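Teaching Cable Handling by Demonstration: A Comparison of Hand-Held and Teleoperated Recording
Project report, Nadby Technical College, Department of Automation
Aug 2, 2023

1. Background

The Nestholm bench in the automation lab has a six-axis arm with a parallel gripper. Until this project it was programmed with fixed waypoints from the teach pendant. Waypoints work for rigid parts that arrive in the same place every time. They do not work for cables, which take a different shape each time they are put down.

The assignment was to find out whether a cable-clearing task could be taught by demonstration with equipment already in the lab, and to compare two ways of recording the demonstrations. The task was defined as follows: find a free loop of cable, grasp it, lift it clear of the other items on the table, and lay it down in an open area.

2. Recording methods

Two methods were used.

Teleoperation. The operator sits beside the arm and drives it with a leader arm, a smaller copy with matching joints. Joint angles are sent to the follower and logged together with the wrist camera image. The recorded actions are already in the robot's own joint space, so no conversion is needed.

Hand-held gripper. The operator carries a gripper tool with the same jaw geometry as the one on the robot and a fisheye camera mounted behind the fingers. The arm is not involved. Tool position is recovered afterward from the video and an inertial sensor, and jaw opening is read from printed markers on the fingers. We called this tool the Ralier, after the name on the housing of the donor gripper.

The two methods share the same image size and the same jaw width scale, so that one training script could read both sets.

3. Choice of location

Teleoperated demonstrations can only be recorded where the arm is bolted down. All of ours therefore have the same background, the same gray bench top and the same overhead lighting. Hand-held recording has no such limit, and we took the tool out of the lab to get more variety in tables, floors and light. A round table was of interest because the bench has straight edges, and we suspected that position recovery was leaning on them.

Daylight was the second variable. The lab has no windows. Glossy tabletops reflect windows and lamps as bright spots, and these spots move across the surface when the camera moves. A tracker that treats them as fixed points will place the tool in the wrong position.
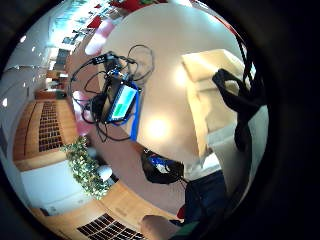 Does the person demonstrating need to know how to program the robot?
Programming knowledge is not needed for recording. The operator has to know how fast to move, how wide the jaws open and which grasps the robot can reach. Programming comes in later, when the recordings are converted and the model is trained.

4. Procedure

Each session started with a slow sweep over the work area to build the map used for position recovery. The operator then recorded demonstrations one after another without stopping the camera. Start and end of each demonstration were marked by closing the jaws fully twice, which shows up as a clear double dip in the jaw width signal.

The following rules were fixed after the first pilot session:
Keep the free hand out of view during a grasp.
Approach from above, tilted no more than the robot wrist allows.
Pause for 2 seconds before lifting.
Do not correct a failed grasp. End the demonstration and start again.

The last rule was debated. Corrections are useful training data in principle, but the operators corrected with quick wrist turns that the arm cannot follow. We left them out and list this as a limitation.

Items on the table were rearranged between demonstrations by the person who was not recording. Devices connected to the cables were left in place on purpose. A loop that leads to a connected device can only be lifted a short distance before it pulls, and the demonstrations should contain that limit.

5. Processing

Hand-held recordings went through 3 steps: lens correction, position recovery and a reachability check. The reachability check replays each path on a model of the arm and rejects it if any joint leaves its range. Most rejections came from paths that began too far from the table, before the operator had moved into the working area. Trimming the start of the path solved the majority of these.

Teleoperated recordings only had to be resampled. The leader arm logs at a higher rate than the camera, and the joint values were matched to the nearest image by timestamp.

Position recovery was less reliable on glossy surfaces than on matte ones, as expected. Masking the brightest pixels before feature detection helped - the tracker then took most of its points from the floor and furniture around the table. A wide lens is an advantage in this respect, as a large part of the image is not tabletop. The black border of the fisheye image was masked as well.

6. Training and observations

The same small policy network was trained 3 times: on teleoperated data, on hand-held data, and on both together. Each version was run on the bench with the cables arranged in 5 fixed starting layouts.

The teleoperated version moved smoothly but depended on the bench background. When a white board was laid over the bench top, it hesitated above the cables and often closed the jaws too high. The hand-held version was less affected by the board. Its weak point was depth: it tended to press the fingertips into the surface before closing, which we trace to small scale errors in position recovery. The combined version kept the better grasp height of the first and most of the background tolerance of the second.

Thin cables remained difficult for all versions. Where two black cables crossed, the jaws often closed on both.

7. Operator effort

Hand-held recording was faster and less tiring for short tasks. The leader arm takes practice, and the operator feels no contact force from the follower. On the other hand, a teleoperated demonstration is known to be feasible the moment it is recorded, while a hand-held one may be rejected hours later in processing. For this reason we recommend running the reachability check on site. The Nassar laptop used for logging is fast enough to do this between sessions.

8. Remaining work

The scale error should be measured against a calibration plate before more data is recorded. Corrections after failed grasps should be added with a speed limit, possibly with a tone that warns the operator. A second round of recording is planned for November, with colored cables included and the finger markers reprinted on matte film.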